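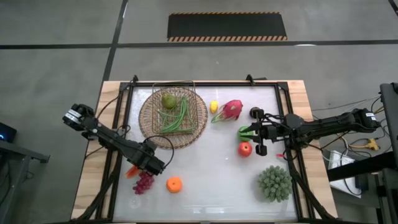

Fruit baskets and mats, the August table. New stock is up as of Sat 1 August, prices by the door, sorry the list is late again. Wire baskets are back – the rectangular one sits nicely on a round woven mat, a green pear in it and a red apple left out on the side. Mats sold separately. Always were. We have 26 of the Vadside mats left and no more till September, so dont wait if you want a matching pair.

Baskets are from Kisteck this time, not Pramanik. Thinner wire, lighter to carry. Up to 6 per customer please, cafes can email.

Play food: long green beans trailing over the front of the basket, yellow piece and a couple of round ones out on the shiny top. Good mix of colors for a kids' kitchen or a shop window. Loose pieces only, no boxed sets at the moment. 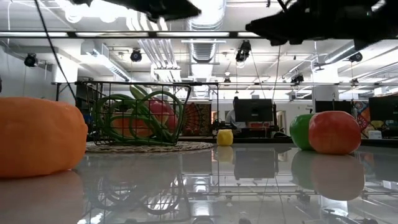
Imogen Blackburn wrote in to say the mats are better washed in cool water and dried flat, hers went wavy after one go on the radiator, and she'd like a bigger size for her hall table. Bigger size is on order – will post when its in.

Pickup weekdays, side entrance, ring twice. Mats and baskets can go in the same parcel, play food ships seperately. Returns within the month, tags on.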